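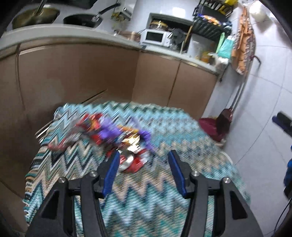 Every few months somebody tells me I should put a cloth on my table. It pulls the room together, they say. It makes a plain table look cared for. I have owned five tablecloths in my adult life and I am still waiting for one of them to pull anything together except crumbs.

I have nothing against cloth. My complaint is with the idea, repeated in every home catalog and every cheerful column about "soft layers," that a table is unfinished until something is draped over it. A table is one of the few pieces of furniture that arrives complete. It has a flat top and it holds things up. Cover it and you have made the flat part less flat and given yourself one more item to wash.

The current fashion is for pattern, and zigzags above all. I see them everywhere, teal and navy and beige and gray, row after row. The Rostar catalog that came through my door in December had 21 pages of table linens, and I would guess that half of them were chevrons of one kind or another. The text promised that a busy pattern "hides everyday life." I have thought about that phrase more than it deserves. A stain I can see gets cleaned. A stain that blends into a navy stripe stays there until a guest puts a sleeve in it.

Then there is the candy. I don't know when it became a rule that a dressed table needs a heap of shiny wrapped things on it, but the rule seems to be settled now. Gold foil, purple foil, something red. You are supposed to pour it out as if it had just landed there, generous and carefree. I tried this last winter with a bag from Flindari, a shop in Clulleswood that sells sweets by weight and is very proud of its wrappers. On the bare table they looked like candy. On the patterned cloth they looked like a spill. The eye had nowhere to rest, and two people who sat down that evening asked if I wanted help clearing up.

That ought to worry anyone selling the look. Foil does one thing well: it catches light against something quiet. Put it on dark wood or a white plate and it does its job. Put it on stripes and points in eight colors and it has to shout over them. Most of us would never wear a loud shirt with a loud tie, yet we do this to our tables and call it festive.

The usual answer is that I am being joyless, and that color makes people happy. Maybe it does. I am only asking for some evidence beyond a catalog page. Ranjbar, who make the heavy woven cloths you find in the better stores, charge $125 for the medium size, and the leaflet inside mine told me the pattern "invites conversation." It has been on and off my table for more than a year. The conversations it has invited were about whether it can go in the dryer (it can't) and why one side hangs lower than the other.

That second question is a fair one. Almost no cloth fits almost any table. The sides go down at odd angles, the corners bunch up, and the part that hangs over is exactly the right height to be caught by a knee, a child or a chair arm. A patterned cloth makes this worse. With a plain one you can be an inch off and get away with it. With zigzags the rows tell on you, and once you have noticed that they run crooked to the edge you will be tugging at them all through dinner.

I will give the other side its due. A cloth is quieter. Plates don't clatter on it, and if your table is ugly or wobbly or borrowed, covering it is a perfectly good idea. My grandmother kept one on hers every day and it suited her kitchen. But hers was plain and thin, and it came off and went into the wash without anyone thinking about it - nobody had told her it was a layer. She bought it to keep the wood from getting scratched. The candy, when there was candy, was in a bowl with a lid.

A bowl is what I would suggest to anyone who likes the wrapped stuff, as I do. It costs very little, it keeps the empties apart from the full ones, and it can be lifted with one hand when the food comes. Anyone who has groped through a pile of foil for a piece that still has something in it will know why I bring up the empties.

As for the Ranjbar cloth, it is folded over the back of the couch at the moment, where it looks fine. The table has a scratch near one end and a pale ring from a mug, and I eat on it every day. If Rostar would like to send me another catalog, I'll read it there.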